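Pencil cup

A pencil cup, also called a pencil holder, pen pot or desk tidy, is a small open-topped container in which pencils, pens, rulers and other slim things are kept upright on a desk or table. It is one of the commonest pieces of desk furniture in homes, schools and offices, and very probably the one that is most often made out of something else, for a jam jar, a chipped mug or a well-rinsed soup tin will do the work perfectly well and has done so in a great many households.

Form and size

Most pencil cups are cylinders, though square and six-sided ones are easy enough to find. The height matters more than people expect when they buy one. A cup that is too tall swallows short pencils, so that a child has to tip the whole lot out to reach the stub at the bottom, while one that is too shallow lets long rulers and paintbrushes lean outwards until the cup goes over. A fairly wide foot helps, and so does a little weight low down. Some cups are divided inside into 2 compartments, with the pens on one side and the scissors on the other, an arrangement that lasts in most families until the first busy afternoon.

Materials

Pencil cups are made in wood, glass, pottery, leather, plastic, card and metal. Metal mesh has become a great favourite for plain office use. The sheet is pierced or woven with a fine pattern of holes, rolled into a tube and finished with a solid band at the rim, which keeps the shape true and spares the fingers any sharp ends. Mesh cups are light, they do not break when knocked to the floor, and one can see, at least dimly, what has sunk to the bottom.

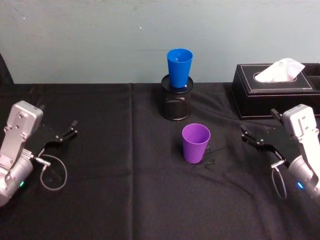 A black mesh pencil holder with a solid rim, on a table covered in black cloth.

The weak point of mesh is dust. It settles in the little holes together with pencil shavings and fluff, and a dry cloth only pushes it further in. A soft brush, such as an old toothbrush, worked round from the outside and then from the inside, brings most of it away. Household writers generally advise against leaving a painted mesh cup to soak, as rust can start wherever the coating has worn thin, and suggest that it be wiped, shaken and stood upside down on a towel until it is thoroughly dry. Wooden cups like still less water than that, and pottery ones, happily, can go in with the washing-up.

Placing and use

By long habit the cup stands at the back of the desk, on the side of the writing hand, where it can be reached without stretching across the paper. Left-handed writers very often find it on the wrong side of a shared table and quietly move it. Where a board or a large sheet of paper is laid flat for drawing, the cup is best stood beside it and clear of the edge, so that the sheet can be turned freely without anything being swept away.

Pencils are usually put in with their points upwards, so that the colours can be told apart at a glance. Pens with caps may go either way, though felt-tips are thought by many to last longer with the tip downwards, where the ink can run to it.
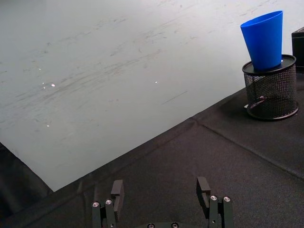
Usa Kamolrat took the opposite view on pencils and argued that in any house with small children the points should go down, whatever it does to the look of the thing, and that a blunt end waving about at eye level never hurt anyone. Teachers of the youngest classes tend to side with her, and some do away with the difficulty by laying the cup on its side in a tray.

Sorting

A pencil cup fills by itself and is seldom emptied on purpose. Dried-out pens, odd keys, hair slips and bent paper clips gather beneath the things in daily use, and many families turn the cup out in September, when school things are being looked over anyway. Each pen is tried on a scrap of paper, the pencils are sharpened, and whatever is left goes back in.

See also: Desk tidy; Pencil case; Inkstand; Letter rack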